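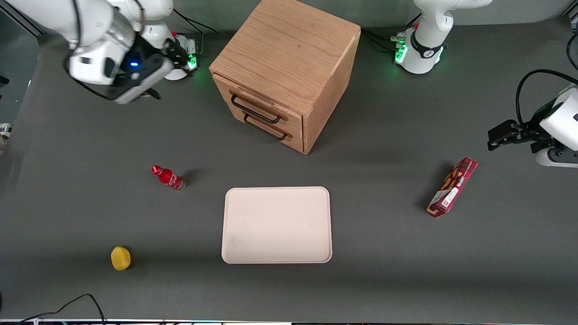

Gökçe Clalitz

Progress report to the Jovard fund, 21 June 2023

Hello all, and sorry this one is longer than the last. You asked in April for a plain answer to a plain question - can the arms tidy up after people yet? - so I'll start with that. Sort of. On a good morning, yes, with the right things on the table, and slowly. I wouldn't let them loose in a kitchen in Grerkstead or anywhere else just now.

Most of the spring went on the clearing-up task. It's the one with the little oak cabinet with the two drawers, the cream tray, and whatever shopping we've put out, such as the red bottle and the snack box. The job is to get things off the table and onto the tray or into a drawer, whichever we ask for. A child would do it while talking about something else. We've now run it 1,000 times with both arms, and I have opinions about drawers that I didn't have at Christmas.

Boxes are the good news! A box with flat sides is easy to grip, and if it lands a bit skew on the tray it stays there, so I've more or less stopped worrying about them. Bottles are still a pain when they're on their side. The fingers come down a touch off centre, the bottle rolls, and the arm carries on quite happily to the tray with nothing in its grip. We've put in a check so it looks again before it sets off, and that has helped a lot, though it makes the whole thing slower (35 seconds for one bottle, which is a long time when you're standing there watching).

Drawers, then. The wire handles suit the fingers well enough, but pulling straight is hard, and a cabinet as small as ours would sooner slide along the table than open. One arm holding the cabinet while the other pulls is the obvious answer and it's what we're doing now. In our last 100 tries at the top drawer it opened properly in most of them. The bottom one is worse, and I haven't got to the bottom of why (sorry). I think the wrist is running out of room near the tabletop, but I'd like another couple of weeks before I swear to it.

Shutting the drawer again is fine. It just shoves.

On money, we're inside the budget apart from fingertips, which wear out faster than I'd allowed for. I'd like to move 2 per cent across from travel to cover them, if you're happy with that. I haven't been anywhere anyway.

Next up is more mixed shopping, softer things especially, and then the bottom drawer until it behaves. I'd rather not promise cupboards with hinged doors this year. If any of you want to come and watch, please do, but allow the whole afternoon and bring a book.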